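Learning to pick from a bin by picking badly

The arm at the Ellery lab in Wedorness spends most nights reaching into a gray metal bin. When it started in October it missed far more often than it held on.

The method, called Nindura, uses no 3D models of the objects. The arm tries a grasp, a sensor in the gripper records whether the fingers closed on something, and the network is retrained after every 1,000 attempts. Clear plastic was the hardest case – depth cameras tend to look straight through it. 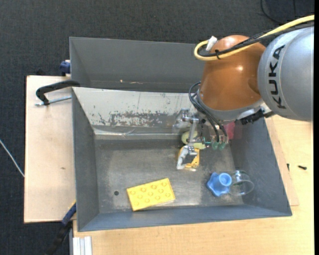

What changed after 11 rounds

By round 8 the arm had begun nudging objects away from the walls before closing its fingers. The team had not programmed that. By round 11 it was clearing mixed bins without help on most runs, though thin, flat parts still gave it trouble.

Bitia, the company paying for the work, wants the next version to run on two arms sharing one network. Testing starts when the second gripper arrives.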